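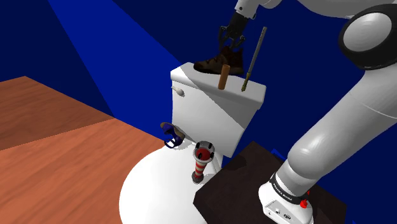
I've been meaning to write up how I look after the arm for ages, because I keep getting the same questions and I keep typing the same answers with my thumbs on the bus. So it's all in one place now. Grab a cuppa.

A bit of background first. My setup is a Franka arm on a low bench, and for everything I want to try out before I try it for real I've got the same cell built in the simulator. The sim side needs looking after too! People forget that. I'll get to it further down.

The bench

Before you touch a single setting, check what the arm is sitting on. I spent most of May chasing a wobble that I was sure was in the wrist, and I recalibrated the poor thing until I was sick of the sight of it. It was one mounting bolt. One! I snug them up now on the first of the month, going corner to corner the way you'd do the wheel nuts on a car, and I put a dab of paint pen across each bolt head and onto the plate. If the paint lines don't match up any more, something has moved.

While you're down there, have a look at the cables at the back of the base. Mine used to hang with their full weight on the plugs. A loop of hook-and-loop tape screwed to the edge of the bench takes the strain nicely, and you can undo it when you need to get in.

Keep the stop button where your hand already is. Mine lived on a shelf behind me for a while (don't). It's stuck to the front corner of the desk now, and I press it once at the start of every session to make sure it does its job.

Cleaning

Power off, arm parked, and let it sit for a few minutes. I use a microfibre cloth, barely damp, with one drop of dish soap in a bowl of warm water. Wipe along the links and around the joint caps, and don't let water sit in the seams. No spray bottles anywhere near it, please. I also gave up on paper towel – it sheds, and the fluff heads straight for the fingers.

For the gripper I have an old soft toothbrush. Brush between the fingers, open them all the way, brush again, close them, done. If you've been picking up shoes you'll be amazed at the grit that comes out. The finger pads get a wipe with isopropyl on a cotton bud, and once they go shiny I swap them. I write the date on the bag the new pair came out of, and the last bag says 2025-12-28, so I'm right for a while.

Setting the gripper for awkward things

Boxes are easy. Boots are horrible. They're floppy at the top and stiff at the bottom, and when they're lying on their side they roll the second you nudge them. What works for me is coming straight down from above with the fingers a bit wider than the part I'm after, and going for the upper. I stop just over it, check the line, and only then drop the last little bit. If you come in at a slant you'll shove the boot along whatever it's lying on, and if that's a smooth lid with a drop on the far side, well, off it goes.

Start with the grip force low and creep up. I keep a notebook page for each object with the opening width and the force that held. Gaëtan Guérin, who taught me most of this when I was helping out at the Moulin workshop, had his pages in plastic sleeves clipped to the bench, and I copied him.

Thin things standing up near your target are the other headache. A rod or a peg doesn't look like much until the wrist swings round and clips it. Plan the way out as well as the way in. I lift straight up 300 mm before I let anything rotate, and that one habit has saved me more grief than all my clever path planning put together.

Looking after the sim

Right, the part people skip. My practice bathroom has a toilet in it with a boot on its side on the tank lid, and a sandal on the rim of the bowl, and a red and white striped bollard thing in the bowl area. It's a brilliant place to practise because there's hardly a flat, roomy spot in it! But a scene like that goes off if you leave it alone, same as milk.

Save a clean copy before you start and never work in it. I call mine Porau, after the beach, and anything I muck about with gets a new name.

Check the base position against the real bench with a tape measure. Mine was out by 18 mm for months and I'd been blaming the camera.

Run the objects with the arm parked and watch them. If something slowly slides or sinks or starts to jitter, fix its friction or its collision shape first. No point tuning a grasp on a boot that's moving by itself.

Keep the walls a strong plain colour. Mine are deep blue, and a white arm stands out against that beautifully when you're squinting at a replay late at night.

And number your runs. I was at 556 before I started writing down which version of the scene each one used, and everything before that is pretty much useless to me. Learn from my pain.

Odds and ends

A silicone baking mat under real-life objects stops them skating about.

Blue painter's tape for marking where things go. It peels off clean if you don't leave it through a summer.

Warm the arm up with a few slow, wide moves before anything fiddly. I give mine a song and a half.

If a joint makes a new noise, stop and record it on your phone before you do anything else. You'll never describe it properly in an email.

Next time I want to do cable covers, if the ones I've ordered from Pelero ever show up.

46 shares
4 comments

benchmonkey
The paint pen trick!! Did mine tonight and two of the lines were already off by the time I'd finished running it. Off to buy a proper torque wrench.

Lorna in Grurninthorpe
Do you find the isopropyl dries the pads out? I switched to plain soapy water and mine seem to stay grippy longer, but it could just be that I'm picking up softer stuff.

 Reply from author
 Could be, Lorna! Mine do go a bit chalky by the end. I'll try soapy water on the next pair and compare.

tm_77
What opening do you use for kids' sandals? I keep grabbing the strap and the whole thing spins.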